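Is the 10-week Suvenell strength plan worth paying for?

Posted by Kamol Bunnag, 10 June 2020
Health & Fitness > Home training

My gym in Lollthorpe is shut and a coach there is pushing an online plan called Suvenell. It promises I'll "double my base strength" in 10 weeks with two adjustable dumbbells and a bench. I'm 43, I lifted on and off for years, and I can't find a single person who finished the thing. The sales page says 700 people have signed up, which tells me how many people paid and nothing else. There's also a meal part that puts everybody on 2,765 calories a day. Everybody? My wife is five foot one and we were going to do it together. Has anyone looked at this properly, or should I save my money?

3 replies

Nuanchan Saithong
I bought it last July, before it had the fancy name. What you get is a PDF and a set of videos. The lifting part is fine. Three days a week, presses, rows, split squats, a hinge of some kind, add a rep when you can. You could find the same layout in any library book on weights, and I'd trust the book more on rest days, as the plan has hardly any.

"Double your base strength" depends on what they call base. They test you in week one with a weight you've never used and a slow tempo you've never tried. Of course you do better at week 10. I went from 8 reps to 15 on their test and my regular overhead press went up by five pounds. I was happy with the five pounds. I wasn't happy with the certificate.

Ignore the calorie number. I asked support where it came from and got a link back to the sales page. A short woman and a tall man shouldn't be eating from the same chart, and any plan that says so hasn't met either of them.

srisuk_runner
Just do pushups man. Coaches only want your money. I did 1,000 a week and my shoulders hurt but it works

Nisgate Barbell
I coach, so read this with that in mind. Ask the guy in Lollthorpe two things before you pay: does he get a cut of each sale, and will he look at your form on video? If he gets a cut and won't look, you have your answer. Nuanchan is right about the test. I'd also want to know what the refund terms are in writing. "Satisfaction guaranteed" on a banner isn't a refund policy.

For your wife, start lighter than the plan says and let her pick her own weights.
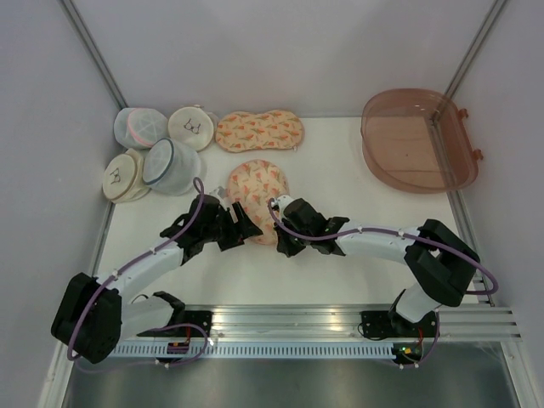 How long should I rest between heavy sets at home?

Two to three minutes for presses, rows and squats, and a minute or so for small stuff like curls. If your reps drop off sharply on the second set, take longer.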